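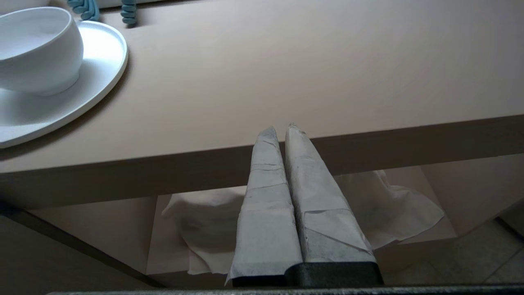 Sultis Greifplanung
Software für Zweifingergreifer mit Handgelenkkamera

Sultis berechnet aus dem Bild der Handgelenkkamera Greifposen, prüft sie gegen das Umgebungsmodell und gibt sie als Bahn an die Robotersteuerung weiter. Das Paket ist für Tische, Ablagen und Küchenzeilen gedacht, also für Arbeitsplätze, an denen Geschirr und Kleinteile ohne feste Vorrichtung stehen. CAD-Daten der Gegenstände werden nicht benötigt.

Lieferumfang
Sultis besteht aus den Modulen Wahrnehmung, Planung und Protokoll. Alle laufen auf einem Industrie-PC unter Linux. Eine Verbindung ins Internet ist für den Betrieb nicht erforderlich, auch die Lizenzprüfung erfolgt lokal.

Modul Wahrnehmung
Das Modul trennt Gegenstände von der Unterlage und erkennt Tischkanten, Vorderseiten und offene Fächer. Kanten werden als eigene Geometrie geführt. Nähert sich der Greifer einer Kante, reduziert die Steuerung die Geschwindigkeit auf den eingestellten Wert. Weiche Materialien wie Papier oder Folie lassen sich als nachgiebig kennzeichnen und lösen dann keinen Halt aus. Die Fingerkontur wird einmalig eingelernt. Nach jedem Wechsel der Fingerauflage oder Umwicklung muss der Vorgang wiederholt werden, sonst rechnet die Kollisionsprüfung mit einer falschen Breite.

Modul Planung
Für jeden Kandidaten bewertet die Planung Öffnungsweite, Anfahrwinkel und Abstand zu Nachbarteilen. Schwierig sind dicht stehende, gleichartige Teile, etwa Essstäbchen in einem Halter. Farbe und Form unterscheiden sich dort nicht, und die Enden liegen eng beieinander.

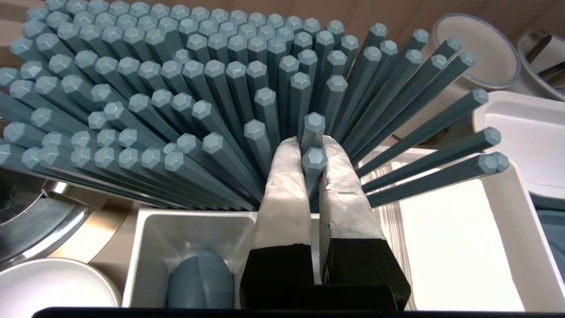
Für solche Fälle gibt es den Modus Bündel. Er sucht einzelne Endflächen, schätzt daraus die Richtung des Schafts und legt die Greifachse quer dazu. Ob ein oder mehrere Teile zwischen den Fingern sind, wird nach dem Schließen über Fingerabstand und Kamerabild geprüft. Bei einem Mehrfachgriff kann die Anwendung öffnen und neu ansetzen, beide Teile ablegen oder an den Bediener melden. Voreingestellt ist die Meldung.

Modul Protokoll
Aufgezeichnet werden Kamerabild, Gelenkwinkel, Fingerabstand und die verworfenen Kandidaten mit Ablehnungsgrund. Ein Griff lässt sich später am Rechner Schritt für Schritt abspielen. Parameter können dabei geändert und die Planung mit denselben Bilddaten erneut gerechnet werden.

Technische Daten
Greifertyp: Zweifinger, parallel
Kamera: Farbkamera am Handgelenk, fester Fokus
Planungszeit im Modus Standard: 118 ms
Planungszeit im Modus Bündel: 333 ms
Kandidaten je Bild: maximal 519
Schnittstellen: ROS 2, Python, C++
Gleichzeitig verwaltete Greifer je Lizenz: 3

Einschränkungen
Glänzender Edelstahl und transparente Behälter können zu unvollständigen Konturen führen. In diesem Fall empfehlen wir, den Bereich im Umgebungsmodell von Hand als Sperrzone einzutragen. Sultis ist keine Sicherheitssteuerung und ersetzt keine Risikobeurteilung der Anlage.

Bestellung und Support
Bestellnummer Grundpaket: SUL-G. Modus Bündel: SUL-B, nur zusammen mit dem Grundpaket. Hersteller ist Llewellyn, Standort Fekville. Technische Fragen beantwortet Maiara Holanda, Angebote und Testlizenzen erhalten Sie über Sinéad Fitzgerald. Kunden mit der Vorgängersoftware Omel können ihre Umgebungsmodelle übernehmen, die Greifparameter müssen neu angelegt werden. Das nächste Update erscheint im November.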